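Speaker notes: Handheld gripper kits, what you get and what you still have to do yourself
Lavanya Chettiar, Drimberg
June 30, 2023
Slot is 25 minutes plus questions. Notes are longer than the slot, so skip the parts marked optional if the session before runs over.

SLIDE 1. Title

Say name, say Drimberg, say what I do there: I look after the demonstration data for the assembly and cable group. I don't sell the kit. We pay for it at list price and have since January.

The kit is the Navton pair from Imorier. Two handheld grippers, a marker cube on each, head camera, cables, carry case, and a year of the processing service. Everything in this talk is from our own use of it.

SLIDE 2. Why we were shopping

Before this we collected all two-arm demonstrations by teleoperation. One cell, two arms, two operators on a rota. It worked, and we still do it for anything with force limits. The trouble was the queue. The cell was booked for other work most of the week, and every new task meant moving a table and bolting it down again.

What we wanted was a way to record on ordinary furniture, with no arm present, and get hand paths out that the arms could follow later. Three vendors answered. One dropped out. We ran a trial with Navton and with the Warrier set, and I'll get to how they compared on slide 7.

SLIDE 3. How a session runs

One person, both hands busy, camera on the head. They pick up the grippers, show both cubes to the camera until the software accepts them, and start the task. A take ends when they bring the two grippers back to the start pose.

The software works out where each gripper is from the markers on its cube. It needs to see at least one face clearly and prefers two. That single fact drives most of what I'm going to say about tables, sleeves and light.
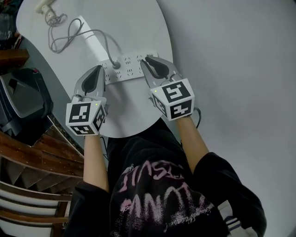
Takes are short. We aim for under a minute and redo anything where the operator stops to think. New people tend to work too slowly and too carefully, and the policy learns the hesitation along with everything else. I tell them to practice the task a few times with recording off, then go.

We let people sit or stand, whichever they like, but they should stay with one for the whole batch. Head height changes the view a lot and the training team wants to know which is which. There is a posture field in the session form. Please use it if you buy this. We didn't at first and had to go back through everything by eye.

SLIDE 4. The numbers so far

3581 takes recorded. 2693 accepted after processing. The rest failed on tracking, on the operator's own reject button, or on our review.

106 takes were lost to one thing, which was a bad calibration file that we kept using after a camera was swapped. That was our mistake. The software does show a warning, in small yellow type, on a screen the operator is not looking at while wearing the camera. I've asked Imorier for a sound. They have said yes but have not given a release.

(Pause here. People usually want to write the acceptance figure down.)

If someone asks about the vendor's brochure figure: I haven't tried to reproduce it and don't know what tasks they used.

SLIDE 5. The power strip task

This is the task I get asked about most, so it gets its own slide. The operator works with a power strip and a plug on a table top. We chose it because everyone has the parts, and because it needs two hands, one to keep the strip from sliding and one on the plug.

Things to know if you want to copy it:

Long white objects on a white table are hard for the downstream vision model. Tracking doesn't care, as it only looks at the cubes. Decide early which problem you want to study. We kept the white on white in the set on purpose and added darker table tops in a separate batch.

Cords are never in the same place twice. I count that as useful variety and we don't tidy them between takes. We do ask that the cord is not trapped under a hand at the start.

The finger pads are fine on a plug body. On thin cord they are poor. If your work is mostly thin cord, ask for the narrow fingers, which cost extra and take two weeks.
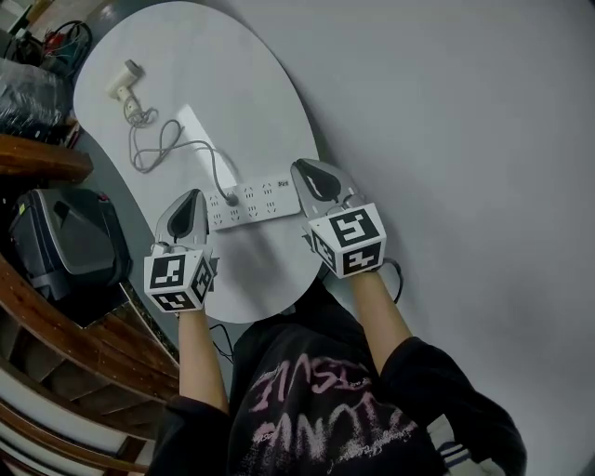

Navton pair in use over the power strip, with a plug in one of the sockets.

Light. Direct sun on a table top will wash out a marker if the cube moves into it. A blind is enough. You don't need studio lamps, and I would avoid them because then all your data looks like a studio.

Cables. The grippers are wired. Let the cable run back along the forearm and leave slack at the wrist. We tried clips and took them off again, as they pulled at full reach. A wireless version is on the roadmap and I have not handled one.

SLIDE 6. What the service does

You upload a session at the end of the day. Overnight you get back hand paths, finger opening over time, synced video, and a tracking score for each take. Format is documented and we wrote our loader in an afternoon.

Good points. The scores are honest in our experience. A take marked low really is bad when you look at it. Support answers in working hours and the person answering knows the product.

Weak points. You can't run the processing on your own machines without the enterprise contract. For us that was a long talk with legal, and two customer sites said no outright. Reprocessing old sessions after a software update is charged again. I think that is wrong and have told them so.

Optional: show the loader output on the laptop. Skip if the projector is on a long cable, it has dropped out on me before.

SLIDE 7. Compared with Warrier

Keep this short. Same operators, same tasks, same tables, 232 takes on each set.

Warrier is lighter and the trigger is nicer. My operators preferred it for long sessions. It tracks without cubes, so there is nothing sticking out to knock against the table. It lost position more often when the two hands came close together, and in our tasks the hands are close together most of the time.

Navton is bulkier, and at the end of a long shift people feel it in the wrists. It held position better in close work and recovered faster when it did lose a hand. The cubes can be replaced in a few minutes with a hex key. We have replaced two.

If our work were picking boxes off shelves I would have bought the Warrier. Say that plainly, there is a Warrier person on the attendee list and it's fair.

SLIDE 8. Getting it onto the arms

The part that took longest and is not in the box. A human wrist goes places our arms won't. For each accepted take we check whether the arms can follow the path from a fixed base, and some can't. We now mark the usable area on the table with tape before the operator starts, and the share that passes has gone up a good deal.

Finger shape matters too. If the fingers on your robot are different from the ones on the handheld, expect trouble at the moment of contact. We fitted the same fingers to both. Imorier sells them as a spare part and will send you the drawing if you ask.

Speed. We replay slower than the human did it, then step up. Don't run the first replay at full speed with a plug in the fingers.

SLIDE 9. Who should buy it

Buy it if you have arms already, somebody who can write a loader, and tasks that fit on a table. Plan for one person half time to run sessions and look at the results.

Wait if you need force data. The kit doesn't record it. Also wait if your data can't leave the building and you're too small for the enterprise contract.

Rent first if you can. The rental is by the month and half of it comes off the price if you go on to buy.

SLIDE 10. Questions

Likely ones, with answers:

Left-handed operators: no difference, the grippers are the same apart from the marker patterns. Just don't swap them mid-session.

Sleeves: long sleeves are fine if they stay behind the cube. Loose cuffs are not.

Gloves: not tried.

How long to train an operator: a morning to get usable takes, about a week before I stop checking every session.

Price: it's on their site and it has changed once already, so I won't quote it from the stage.

Leave the contact slide up. The session form and the loader are both on the Drimberg page, and people can take them as they are.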